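4.2 Table setting and the claim of "natural" order

Much of the writing on how people lay a table takes for granted that objects have places. Bakhtiari and Soltani argue that condiments drift to the rim of the eating area because diners treat the plate as reserved for food. We are not convinced. The claim rests on 265 settings, nearly all of them photographed before a meal, when someone had just tidied up for the purpose. A table arranged to be looked at tells us little about a table in use.

Our own set, gathered under the Palo protocol, holds 981 overhead views of small tabletops. We did not ask for neatness. Coders marked what lay on a plate, what lay beside it, and what seemed to belong to neither group. The third label caused most of the trouble, and we doubt that any scheme with only 2 labels would have caused less – it would simply have hidden the disagreement.

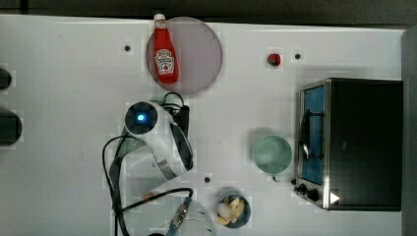 Figure 7. Condiment on the plate: a ketchup bottle lies on the left half of a round translucent plate, with a small red object with a green top to the right.

Under the drift account, a bottle on a plate is an error waiting to be fixed. Shirazi's reading is kinder: a plate is a flat thing with an edge, and people put items on it as they would on a tray. Both readings fit a single view equally well, and that ought to worry their supporters. Neither says what would count against it.

The Zudalia survey is often cited as settling the matter. It asked more than 300 adults where they "usually" keep the ketchup during a meal. We see no reason to trust the answers. People report the table they think they should have, and the survey made no attempt to compare what they said with what they did. We return to small items of unclear status, such as the red one in Figure 7, in Section 4.3.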